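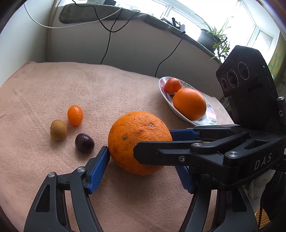

Fig. 3. Mixed citrus and small fruit on a fleece cover, with the oval dish behind.

Section 3: Sorting and Setting Out Whole Fruit
Nataša Kadrić
18 October 2026

This section covers the handling of whole, uncut fruit on the Undevard table stand. Cut fruit, berries and anything sold in syrup are covered in Section 4.

3.1 Before you start

Wash your hands and clear the tabletop. You need the following:

- one fleece cover, large enough to hang over the back edge of the table
- one shallow oval dish, ceramic, glazed on the inside
- a dry cotton towel
- a bowl for rejected fruit

NOTE: Cikis covers are supplied folded in the lower tray of the stand. Any plain fleece blanket may be used in their place. Do not use terry cloth. Stems catch in the loops.

3.2 Laying the cover

1. Unfold the cover and lay it on the table with the soft side up.
2. Pull the cover toward the back until it drapes over the edge.
3. Smooth out the folds by hand, working from the center outward. Small wrinkles may be left. They keep round fruit from rolling.
4. Check that no part of the cover touches a heater or a lamp.

CAUTION: Do not place fruit on a cover that is damp from the wash. Moisture held under the fruit softens the peel and leads to mold.

3.3 Checking the fruit

1. Take each piece out of the bag singly. Do not tip the bag.
2. Wipe the peel with the dry towel. Do not wash citrus at this stage.
3. Turn the piece and look at the whole surface, including the stem end.
4. Press lightly with the thumb. The peel should spring back.
5. Place the piece in one of these groups:

Sound: firm, with a clean stem end. Small dark blemishes on the peel of an orange do not affect the flesh and are accepted.
Use first: soft at one point, skin unbroken.
Reject: broken skin, leaking juice, white or green growth, sour smell.

NOTE: A brown stem spot on an orange is normal. A stem spot that is sunken and wet is a reject.

NOTE: Kiwis are checked by pressure only. The fuzz hides bruising.

3.4 Setting out

1. Place the largest orange near the center of the cover, resting directly on the fleece.
2. Place the small fruits (kumquat, kiwi, plum) to the left of it. Leave a finger's width between pieces.
3. Set the oval dish behind the large orange and to the right.
4. Put a mandarin at the back end of the dish and a medium navel orange in front of it. Do not stack a second layer.
5. Step back and check that no piece is closer than 2 inches to a table edge.

CAUTION: Keep plums clear of the dish rim. The skin is thin and will split against a hard edge.

CAUTION: Lift a large orange with even pressure on both sides. Squeezing at one point bruises the flesh under the peel, and the mark may not show until later.

3.5 Daily check

1. Turn each piece a quarter turn.
2. Move any soft piece to the "use first" group.
3. Shake out the cover and lay it again as in 3.2.
4. Wipe the dish with a dry towel. Floral and other decorated rims must not be scrubbed with powder.

If a cover is stained by juice, rinse it in cold water before machine washing. For replacement covers, quote part 117 to the Vetadport parts desk. The spare dish is part 28.

Text checked by Spyros Dumitrescu.

28 shares
2 comments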